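In defence of the plain white surface

Yasmine Abou Zeid

Writing this fast, before the fitter rings back. He wants an answer by half four and the answer is white. Plain white, smooth, no fleck, no vein, no "subtle linen effect". I have had this argument with four people since September and I'd like to have it once more, in public, and then stop.

The case against goes like this. White shows everything. Tea, turmeric, beetroot, the ring from the bottom of the oil bottle. Sherif Younis, who has fitted kitchens longer than I've been cooking in one, told me flat out that he tries to talk people off it. Go for the speckle, he said. You'll never see a crumb.

But I want to see the crumb! That is the whole of my case really. A speckled worktop isn't any cleaner than a white one, it has just stopped telling you. We lived with a brown and cream granite pattern in the last flat and I would wipe it down at night, feel pleased with myself, then put my hand on it in the morning and find it gritty with sugar. Years of that. Leaning on jam. You end up cleaning by touch, patting your way along like you've lost your glasses.

Same with the table. Same with the desk, come to think of it, and the shelf in the bathroom, and the top of the washing machine, where all the small things in our house go to wait. Screws, hair grips, the back off an earring. On white you find them. On the old pattern I once lost a contact lens for a whole weekend and it was in front of me.

The showroom people don't help. I went to two. The first had 143 samples on a wall and I counted because the man was on the phone and there was nothing else to do. Seven were white. Of those, five had something going on – a sparkle, a marble swirl, a "chalk texture" that caught on my sleeve. I asked for the plainest one and was told it was mostly bought by landlords. Said quite kindly, as a warning.

So what. Landlords are also fond of doors.

And plain white isn't even plain, which I think people miss when they look at a square of it the size of a biscuit under a spotlight. Get a big stretch of it in ordinary soft light and it hardly stays white at all. It goes grey in one direction and paler in another. Shadows slide about on it with no proper edges. I'd much rather look at that than at a printed photograph of a stone.

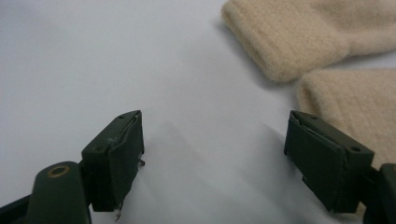
White, with a good deal of grey in it.

Shaimaa Ezzat, my neighbour, says this is a very romantic way to talk about a worktop and that I should try it with three children. Fair. She has a dark one, nearly black, and loves it. I've babysat in that kitchen. Flour on black looks like a crime, and every glass of water leaves its chalky little ghost behind, so she wipes it more often than I'd ever wipe mine. She'll say she doesn't. She had the cloth in her hand while she was saying it.

The stain question then, seeing as it always comes up. Yes, some white surfaces stain. Depends what they're made of and how long you leave the curry. My mother's white kitchen table took all of our childhood, felt pens included, and there was one faint orange patch by the end where somebody had left a pan of sauce and gone to answer the phone. She didn't mind it. Put the fruit bowl there. I don't see why a mark on white is a tragedy and a mark on a pattern is fine just becuase you can't find it.

Money. The quote for the patterned top with the nice name was 272 more than the plain. For that you get a surface that somebody else has already decorated. Then you put your things on it – the toaster, the post, a blue jug, whatever – and everything has to compete. Nothing has an outline any more. Put the same jug on white and there it is, a jug. I've got a chipped one I was going to throw out, and on the sample board it looked so well that it's staying.

I will give the other side one thing. White is bossy. It makes you put stuff away, or at least makes you notice that you haven't, and there are evenings when I don't want to be told. Oľga Tóth at work did her whole flat white and lasted 30 days before she bought a tablecloth. Checked. Red and green. She says she couldn't relax with her own post looking at her.

But a tablecloth comes off. You can cover a plain thing any day you like, with anything, and shake it out of the window afterwards and change your mind. You can't uncover a pattern. It's in there. When you get sick of the fake slate, and you will, round about the time everyone else does, your only choice is to pay Sherif around 2,000 to come and rip it out.

Which he'd be happy to do, to be fair to him. He's ringing now. The plain one please, matt if they have it, and no I don't want to see it with the sparkle agian.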